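Grutier adds second wrap bay at Jikside depot

Sign and vehicle graphics company Grutier will open a second installation bay at its Jikside depot in March, doubling the number of vans it can letter in a working day.

The new bay takes over 1349 square feet that had been used to store roll stock. It is long enough for a 23-foot box truck with the doors closed, so crews will no longer have to finish larger jobs in the yard. Film does not stick well in cold weather, and winter bookings for trucks have often been pushed back.

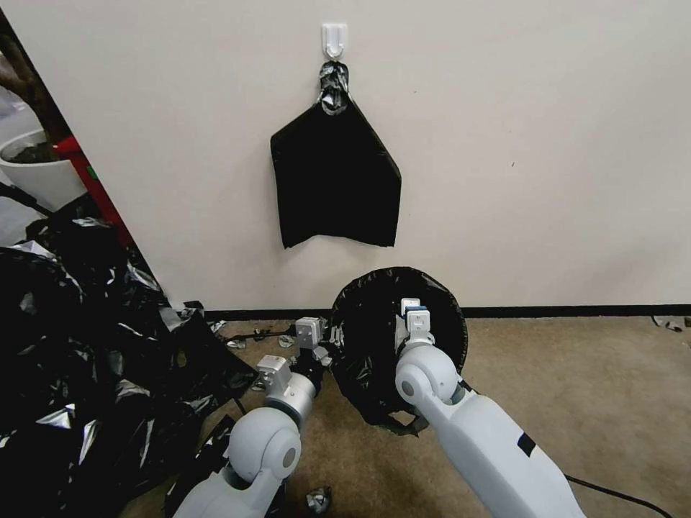 A black trash bag on a white adhesive wall hook.

Grutier lettered 372 vehicles last year. Most belonged to plumbers, caterers and other small firms with fewer than five vans. Operations manager Nele Lindemann said the wait for a full wrap had grown to 16 working days by the fall, and that some customers had gone elsewhere.

"People don't want a van off the road for two weeks when the work on it takes two days," Lindemann said. "We had the installers. We didn't have the floor." 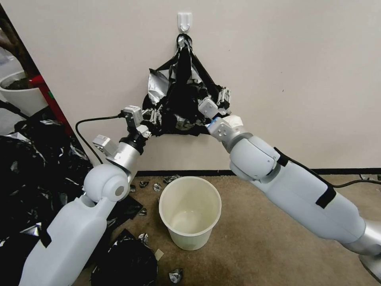
The first large job in the bay will be for Tanui, the bakery delivery business, which is changing its colors from green to dark red. Its trucks will come in two at a time, starting on a Monday, with each pair due back on the road by Wednesday evening. Old film will be removed at the depot as part of the same visit.

Prices for partial wraps and door lettering stay the same. Full wraps ordered through Ninelik, the online design tool Grutier began using last summer, will include one free proof change – further changes are charged by the hour.

Drop-off at Jikside will start at 7 a.m. once the bay is open. Customers with bookings already made for March can ask the front desk for an earlier slot.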